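The Tenant of Unit 59

The Office of Tenancies at Fleldale wishes to advise all residents of the matter of Unit 59.

Unit 59 has been let without interruption for 62 years. The rent arrives on time, in an envelope, in the exact amount. The tenant is entered in the register under the single word Otia. No first name was asked for when the lease was signed, and the present form has no box in which to add one.

In January the building passed to the Schouten Company, which asked this Office to confirm that each unit was occupied. Two letters were sent to Unit 59. Both were answered by return, in green ink. The first reply said that the tenant was at home. The second said that the tenant was still at home and would be grateful for a new washer in the kitchen faucet.

A plumber was sent up at 2 in the afternoon. He reported a clean kitchen, a kettle just off the boil and a window open on the sea. The Office reminded him that Fleldale lies 30 miles inland. He amended his report to read "a window."

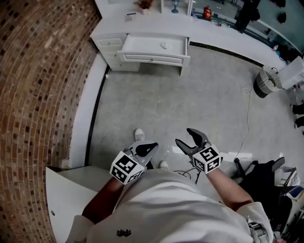
Story by the Deputy Registrar
Fleldale Residents' Quarterly

The Schouten Company then requested an inspection in person. The Registrar climbed to the fifth floor, knocked as the rules require, and was let in. She remained in Unit 59 for the whole of the afternoon. On her return she placed the file in the cabinet and asked that her shoes be left by the radiator. There was sand in them, and a small amount of weed.

The Office has found the unit to be occupied. The lease has been renewed on the same terms. Residents of the fourth floor who hear gulls in the early morning are asked to keep their windows closed and to send any complaint in writing, to this Office, in the usual way. Complaints in green ink will be passed to Unit 59.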